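2018-09-17, bench notes, big yellow plug

Spent the morning on the toy-size plug and the green board. Przemysław Dudek wants it settled before the parts list goes to Walex in November, so I kept to the one piece and left the rest of the set in the drawer.

Floor of the enclosure wiped down before starting. Dark gray still suits the yellow well, the edges read clearly even in the corners. Tried the lamp one notch lower and went back to the old setting.

Notes on the plug itself:

- Body has flat facets, so there is more than one way to set it down. The prongs point somewhere different each time. Write down which way at the start of every run, I forgot on the first few.
- The prongs have rounded ends. Don't use them as the reference for measuring, use the body.
- Weighed it again on the Miltel scale: 63 g. The old sheet says 33, which must be a different piece. Crossed out.
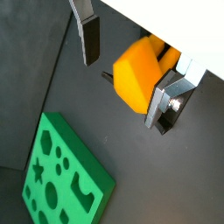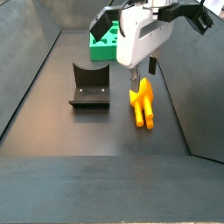
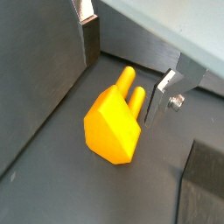
*Yellow piece, three views, all from the enclosure.*

Board: keep the green one. The Rarine board is 40 mm longer and I would have to move the stops to fit it. Not worth it for one piece.

I went through the Grímsdóttir order again. Total comes to 1185 with the spare blocks included. Przemysław thinks we can drop the spares. I would keep two, the corners on foam get chewed up after a while and a worn block gives different numbers from a new one.

To do:

- label the drawer, the plug keeps going back in with the round pieces
- new sheet for weights, one line per piece, initials at the end
- ask Przemysław where the long ruler went
- repeat the set with the plug turned the other way, same lamp setting

Stopped at lunch. Sheets are in the blue folder on the shelf above the scale.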